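22 février 2026

Levé tard, mal au dos. J'ai passé la matinée sur les comptes du déménagement, étalés sur la table de la cuisine. Le devis de Fashola est arrivé hier soir : 892 euros pour le camion et deux porteurs, sans les cartons. Erkent demande moins mais ne livre pas au-delà du canal. Je crois que je vais signer avec Fashola, même si ça me fait mal de payer autant pour 8 kilomètres.

Le nouvel appartement est plus petit, il faut donc trier. J'ai commencé par les livres. Trois piles : à garder, à donner, à voir. La pile à voir est de loin la plus haute. J'ai retrouvé le guide de Latau que je cherchais depuis l'été, avec un ticket de bus dedans et une liste de courses qui n'est pas de mon écriture.

Vers midi, soupe de poireaux, un reste de fromage. Ensuite je suis descendu à la cave. L'humidité a mangé le bas des cartons du fond. J'ai jeté les vieux cours, sauf un classeur. Il reste la luge, les bocaux et l'étagère Drilell que je n'ai jamais montée. Dix allers-retours à la poubelle, les genoux s'en souviennent.
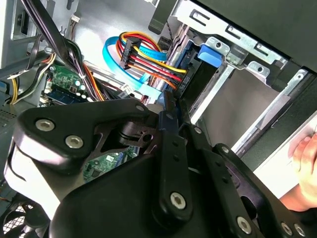

Le bureau sera le plus long à vider. Les tiroirs sont pleins de factures, certaines remontent aux années 2000, et je n'ai pas le courage de les lire une par une. Il y a aussi le vieil ordinateur fixe, que je n'allume plus. Avec le boîtier ouvert comme ça, on voit l'intérieur, et je me dis qu'il faudra penser à sortir le disque dur avant la déchetterie. Je l'ai noté sur la feuille du frigo, sous le changement d'adresse et la résiliation de l'eau.

Appelé l'agence à cinq heures, répondeur. Je rappelle demain matin pour l'état des lieux. Lessive étendue, couché de bonne heure.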